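Why Does Hair Curl?

I have curly hair, and when I was little I wanted to know why. My cousin, who has the same grandparents as me, has hair as straight as a ruler. I asked my grandma and she said it was from eating bread crusts. (It wasn't. I ate plenty of crusts, and so did my cousin.)

So let's find out what really makes hair do what it does!

First, where does hair come from?

Every hair on your head grows out of a tiny pocket in your skin called a follicle. Say it like this: FOL-ih-kul. At the bottom of the pocket there are living cells, and they are busy making new hair all day and all night. As new hair gets made, it pushes the older hair up and out of the top, a bit like toothpaste coming out of a tube.

The part you can see and brush isn't alive anymore. That's why a haircut doesn't hurt! If somebody pulls your hair it does hurt, but the ouch comes from the skin around the follicle, where there are nerves.

Hair is made of something called keratin. Your fingernails are made of it too, and so are a horse's hooves and a bird's feathers. I think that's pretty great. You are wearing a little bit of hoof stuff on your head.

Now for the curly part

Think about the toothpaste again. If the tube is straight and the hole is round, the toothpaste comes out straight. Hair works a lot like that. A follicle that goes straight down into the skin usually grows straight hair. A follicle that bends, or leans over to one side, usually grows hair that bends too.

If you could slice across one hair and look at the end with a strong microscope, you would often see a difference there as well. Very straight hair tends to be round, like a pencil. Curly hair tends to be flatter, more like an oval.

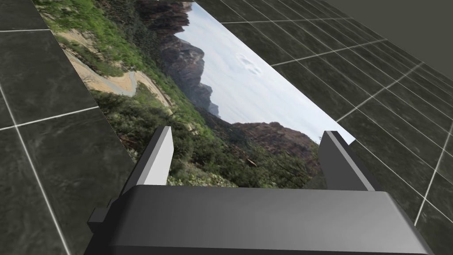 There's also something going on inside. Keratin is made of long, long chains, and the chains hold on to each other with links called bonds. Some of those bonds are strong and some are weak. The weak ones let go when hair gets wet, and then they grab on again when it dries. Have you ever gone to bed with wet hair and woken up with a big bump sticking out the side? The bonds let go, your pillow squashed your hair into a funny shape, and then the bonds grabbed on and kept it that way until morning. Wet it again and the bump goes away.

Who decides what kind you get?

Your genes do. Genes are like instructions that your body follows while it grows, and you get them from your birth parents. Lots of different genes work on your hair together, so brothers and sisters can turn out quite different — one with ringlets and one with waves, say. Hair can even change as you grow up. Mine was nearly straight until I was in second grade, and then it went boing.

How many hairs do I have?

Too many to count before dinner! But you do lose some every day, often somewhere between 40 and 100, and that's perfectly normal. You find them in your brush or in the bathtub drain. Most of those follicles take a rest and then start growing a new hair.

Try it yourself

Ask a grown-up if you can do this one. You need some strips of paper and a pencil.

Leave one strip flat. Wrap another strip tightly around the pencil, hold it while you sing a whole song (I pick a long one), and then let go. Now try to slide both strips through a straw. The flat one is easy if you fold it thin. The curly one bumps into the sides and gets stuck.

Curly hair gets tangled for the same sort of reason. The bends catch on each other, and a comb has trouble getting past them. I always start combing at the bottom and work my way up to the top, with lots of conditioner, and I still say "ow" sometimes.

Words to remember

Follicle: the little pocket in your skin where a hair grows.
Keratin: the tough stuff that hair and nails are made of.
Genes: instructions inside your body that you get from your birth parents.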